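Operating Rules for Hand-Held Gripper Sessions: Frequently Asked Questions

Applies to all sites working under the Parkum collection rules, including home sites. Questions not covered should go to Dwight Petrenko at the Chisholm office. Changes since the June revision are marked "revised."

Who has to follow these rules?

Everyone who operates a hand-held gripper on a Parkum task, whether at the Jirkberg facility or in a private home. Site leads follow the same rules when they demonstrate a task.

Do I need to finish the training module before my first session?

Yes. The module includes 111 practice grasps, logged under your own operator number. Practice grasps are never submitted as task data, even if they look clean.

What do I check before starting?

Check the finger pads first. They must be seated flat and free of lint, grease and tears. Open and close the jaws fully five times and feel for binding at the pivots. Confirm that the lens is clean and that the free storage on the unit is enough for the session. A unit that fails any check is tagged and set aside. Do not loosen or tighten pivot hardware yourself.

Can I tidy the room first?

Only as far as safety requires. Clear the floor where you will stand and move anything sharp or breakable out of reach. Leave ordinary household items where they are. A task set recorded only on cleared surfaces is of limited use, and reviewers at Drindulholm will return a batch in which every background has been stripped.

What must be removed or covered?

Mail, prescriptions, identity documents, bank cards, and any screen showing personal content. Family photos are covered or taken down unless the household has signed the photo line on the consent form. Mirrors are covered if they would show a face.

How should soft objects be handled?

Close until the object is held securely, then stop. Over-closing on felt, foam or sponge is the most common fault in pick-and-place work. If the object deforms to less than half its resting width, mark the attempt as failed and repeat it.
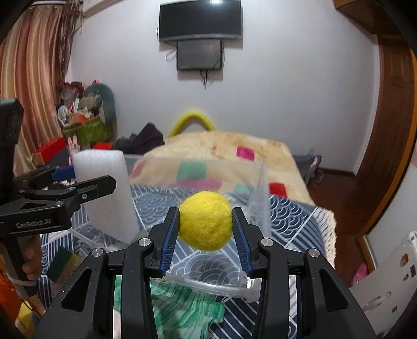 Approach speed matters as much as closing force. Bring the fingers in slowly over the last hand's width, pause, close, pause again, then lift. When placing into a container, lower the object below the rim before release. Dropping from above the rim is a fault, even when the object lands inside.

May I use both grippers at once?

Yes, if the task card says "two-hand." On single-hand cards the second unit stays still or is put down. Do not hand an object from one unit to the other unless the card calls for a transfer -- unplanned transfers cannot be labeled correctly.

May I touch an object with my bare hand during an attempt?

No. Stop the attempt, reset the object by hand, and start a new one. Reaching in to nudge an object voids the attempt.

How long can a session run? (revised)

The limit is 390 attempts per operator per day, with a break after every hour of recording. The earlier limit did not account for wrist strain. If you feel pain or numbness, stop and report it the same day.

How often are finger pads replaced?

At 1,000 closures, or sooner if there is visible wear. Replace both pads on a unit together. Mixed pads change the grip and make the two sides hard to compare. Write the replacement in the unit log before the next session.

What about failed attempts?

Keep them. A failed grasp that is labeled as failed is valid data. Deleting failures from a batch is a breach of these rules and will be treated as one.

What is the largest batch I can upload?

1,290 attempts. Split anything larger by task card, never in the middle of a card. Uploads received by noon on Wednesday go into that week's review.

Can children or pets be present?

Not in the room while recording. If one comes in, stop the recording, put the units down, and note the interruption in the session log. The site lead decides whether the attempt is removed.

Who do I contact about a damaged unit?

Your site lead first, then the Chisholm office. Include the unit number, the last task card, and the closure count from the log.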